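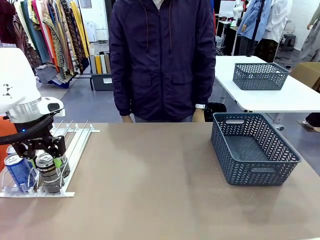 By the Hamisell editors | Last revised Tue 28 May

Sarnska can sorter

The Sarnska can sorter is a tabletop robot project built in a shared workshop. It takes drink cans one at a time from a wire rack and places them in a plastic basket. The project takes its name from the workshop, a members' space used mainly for sewing and garment making, and it is documented in the Hamisell collection of home and workshop builds. The arm can be operated by hand through a controller or run from a stored program.

Layout

The sorter occupies one table. A flat rack of white metal rods lies near the left side, with the cans at its front end, and a slate-blue basket with a lattice pattern sits on the right. The arm reaches in from the left. A second basket of the same style is kept on a side table behind the main one, so that a full basket can be exchanged without stopping for long.

The arm is white, with a silver wrist joint and a black two-finger gripper. A camera module is mounted on top of the wrist. The builders put it there after trying a camera on a pole, which lost sight of the can whenever the arm passed in front of it. The wrist position keeps the fingertips in view during the whole approach, although the view becomes poor in the last part of the descent.

Gripping

A can is picked up from above. The two fingers are lowered on either side of it, closed until the motor current rises past a set limit, and then raised straight up before the arm turns. The straight lift matters because the rods of the rack are close to the cans, and early versions of the program began turning too soon and dragged the rack along the table.

Empty cans proved harder to handle than full ones. A full can resists the fingers and gives a clear rise in current. An empty one gives way, and the rise comes only after the wall has started to dent. The project uses two stored settings for this, selected by the operator at the start of a run. Automatic selection was attempted in February and dropped.

Finger pads went through several versions. Bare fingers slipped on printed cans, and foam pads tore at the corners. Later pads were cut from rubber sheet and glued in place. They are treated as a wear part and replaced when the edges begin to lift.

Software

Control runs on Balogh, a small open scripting package written by members of the workshop for an earlier cutting-table project. It stores positions as named points and moves the arm between them in order. The camera corrects only the final position above each can – everything else is fixed in advance. If the rack is moved, its two front corners have to be taught again.

Can detection was trained on 2,842 images taken at the table. The first set had been shot in the evening only, and the program often missed silver cans in daylight because of reflections from their tops. Adding 826 images taken near midday, which are included in the total, removed most of these misses.

Operation

A person stands at the table during every run. The workshop's rules require this for any powered arm, and they also require hands to be kept back from the rack while the gripper is closing. Travel speed is limited to 80 millimeters per second when the arm is over the rack.

A complete pick takes 23 seconds from the start of the approach to release over the basket. Most of that time is spent in the descent and the slow lift. Cans are released just above the basket floor, since those dropped from the rim height tended to roll under the next one and tip it.

Related projects

Estalix, a later build from the same workshop, uses the same scripts to move thread spools between trays. Its gripper has narrower fingers and no wrist camera.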